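Articles > Automation > Interviews > Comparing jaws for cloth work

We use cookies to measure traffic on this site. Manage preferences | Accept

The test lead at Plurton spent most of July swapping jaws on a two-arm station and logging how each handled clothing. Two attachments reached the final round, one from Vetmont and one from Rosser. The arms and the controller stayed the same throughout.

"We ran 231 cycles per jaw," the lead says. "A cycle is grasp both hems, lift, fold, release. If either side lets go early, the cycle is a fail."

The Vetmont jaw failed 49 times, the Rosser jaw 15. The lead puts most of the gap down to tip thickness. A thick tip pushes the hem ahead of it and closes on air. "The force was fine on both. The geometry at the table surface was the problem."

The table is covered with cloth for the same reason. On a bare top the tips skidded and the wrist sensor reported contact too soon. With a soft layer underneath, the tip can press down slightly and get below the edge of the garment. The drawback is that the jaw sometimes picks up the cover too. That accounted for 11 of the Rosser failures.

Cameras were a smaller part of the study. The team kept the head view for finding the garment and tried a Palari wrist camera for the last part of the approach. "The wrist view helped with dark fabric. On lighter shirts I could not measure a difference, so we left it off for the final runs."

The lead would not recommend either jaw for thick seams. Denim is scheduled next, with the closing speed reduced and the same pass criteria.
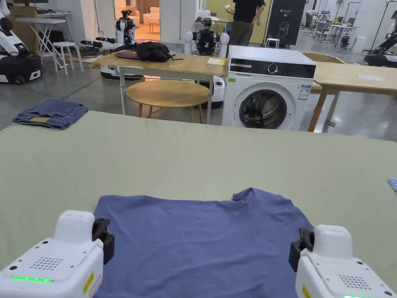
Does a softer fingertip pad make up for a thick jaw?

Only in part. A soft pad improves the hold once the fabric is between the jaws, but a thick tip still has trouble getting under the hem.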